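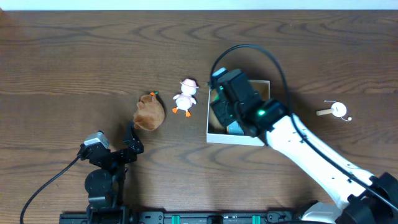
Clernen asks parents to stop buying storage and start with one box

PRESS RELEASE
For immediate use
Bruston, June

Clernen, the Bruston household advice service, today publishes its guide to putting soft toys away. It is called One Box, it is free, and it does not recommend a storage system, a label printer or a weekend set aside for sorting.

The guide was written after Clernen read 66 toy tidying plans offered to families online and in shops. Most of them began by telling the reader to buy something. Several asked for a separate tub for every kind of toy, which is a fine arrangement for anyone who has room for the tubs.

"I have been told for years that children will tidy happily if the boxes are pretty enough," said Ewurabena Ansah, who wrote the guide. "I'd like to see the evidence. What I have seen is a lot of pretty boxes with the toys next to them."

One Box suggests clearing a table, putting an open cardboard box on it and working through the small toys by hand. A plush animal goes in, or it stays out because it is played with every day. A little duck in a pink hat counts as one toy, and the hat does not need a bag of its own. When the box is full, the session is over. Anything left on the table goes back to the bedroom until next time. 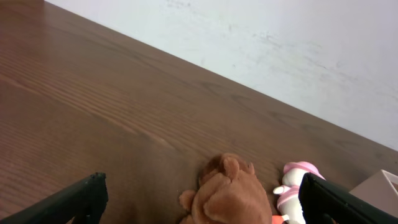 The guide is also doubtful about vacuum bags for plush. They save space, but a toy squashed flat at the top of a wardrobe is a toy that could probably have been given away, and Clernen would prefer families to make that decision before paying for the bag.

On cleaning, the advice is short. Read the care label, brush fuzzy toys with a soft brush before packing them, and don't box anything damp. Claims that a toy must be frozen overnight, aired at dawn or dusted with baking powder have been left out.

Clernen makes no promise that the method will change a household. "It will put some toys in a box," said Ansah. "If somebody tells you it will also teach patience and improve bedtime, ask them how they measured it."

A first printing of 4,000 copies has been paid for by Skostorum, the Bruston packaging firm. Skostorum had no say in the text, and the guide tells readers to use a box they already have — a point the firm accepted after some discussion. Of these, 2,000 will go to libraries and playgroups. The rest can be picked up from the Owusu Centre during opening hours.

Groups wanting more than 100 copies should write to the Clernen office first. The office cannot supply boxes.

ENDS

Press contact: Ewurabena Ansah, Clernen, Bruston. Calls are answered between 10am and 3pm. Review copies are available on request.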